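Unit 11: Where the Examples Come From
Course handout, revised September
Jerome Dimaculangan

Last week we read the Drenine report, which says its plug insertion policy was trained on 300 demonstrations and leaves it there. Today we ask what a number like that is worth. The task is a small one: a two-pin plug, a wall socket, a metal plate. Keep these two views next to you while you read.
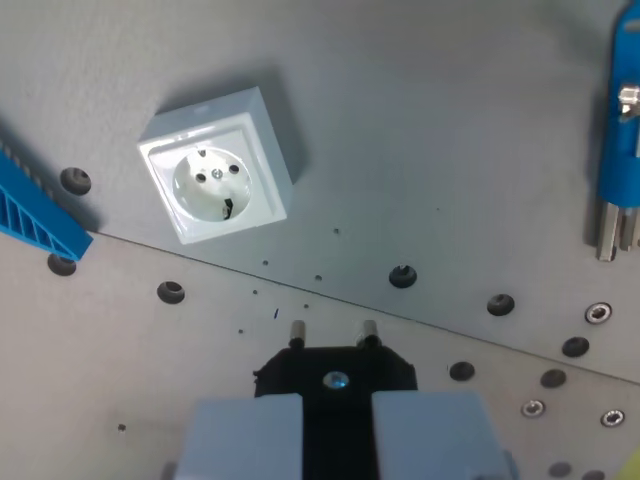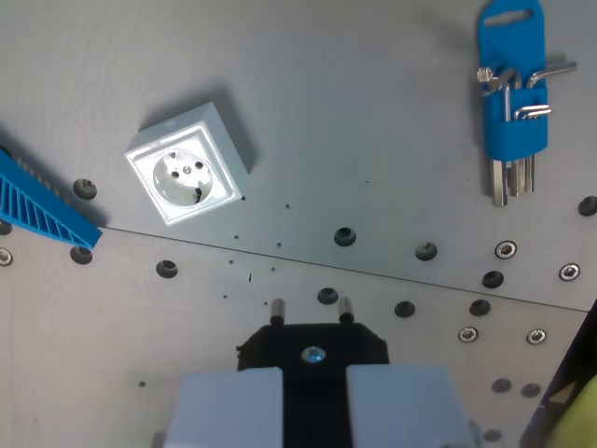 Fig. 1 and 2. Gripper with two metal pins, and a white socket on the gray plate.

1. What counts as an example

One example is a recording of the camera view and the arm's motion, from a start position to an end position. Somebody decides which recordings are kept. In the Drenine report that decision gets half a sentence ("failed attempts were removed"). Removed by whom? If a person jammed the pins against the rim, backed off and got in on the second try, is that a failure or the most useful recording of the day? I lean toward the second. The report doesn't say, so we can't check.

2. Does 300 mean 300?

Suppose one operator records everything on a Saturday, with the socket moved only 20 times. You then have 20 socket positions and a lot of near copies. The learner may do well on those and poorly a hand's width away. Ask for the number of distinct starts before you ask for the number of recordings. Lauritsen's group lists both, and I wish more people would.

3. What else is in view

Look at the plate again. It has dark round holes, sunken screws, tiny specks, and a blue ribbed part at the left edge. A person ignores all of it. A network is under no duty to. If the ribbed part never moves during collection, the policy may be steering partly by that, and a test on the same table will never show it. The second view also has a blue hex key holder in the upper right. Would you take it away before recording, leave it, or move it between runs? Have an opinion by next week.

4. The success rate

Vumov claims its system "generalizes to new sockets." The test used 2 sockets, both white. I would call that a start.

Homework

Read the Zuseck collection protocol, sections 1 to 3. Write one page on what you would have to change to make the results believable on a different table. Vague answers ("more diversity") get no credit. Say what moves, how far, and who writes it down.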